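# Smoker spares are back on the shelves!
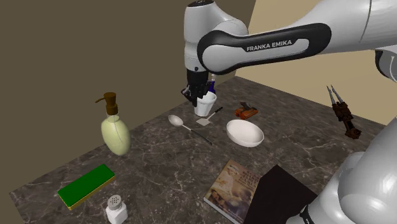 **Spares & Repairs Team, Karagiannis Outdoor Cooking**

Good news for anyone nursing an old Brikitz smoker through another season: door seals, hinge pins and ash pans are all back in stock, and we have 300 of the seals on the racks. We've been chasing these since January, so you can imagine the cheer when the pallet came off the lorry.

The seals come from Nudico, who have made them a touch thicker than the originals. Lucyna Pawłowska fitted one to her own smoker at home and it held a steady low heat right through an overnight pork shoulder (she brought the leftovers in, and they didn't last until lunch). They fit all 3 sizes of the upright model. If yours is the barrel type, hold off for now — that seal has a different profile, and Bogumił Marciniak is still talking to the supplier about it.

Ash pans are listed under part number 571. The old listing had the wrong depth on it, which caught a few of you out, and it has now been put right. If you bought one from the old listing and it doesn't sit flat, bring it back and we'll swap it.

We're also really pleased to be running the fitting mornings again. Fouzia Kakakhel will be at the trade counter on Saturdays from nine until noon, showing people how to scrape off the old adhesive and bed in a new seal without stretching the corners. Bring your door along if you can lift it off! Tea is free, and you don't need to have bought the part from us.

Isier lid thermometers are due later this month. Lech Sikora is keeping a waiting list, so ring the counter and ask him to add your name.

Posted September 7, 2026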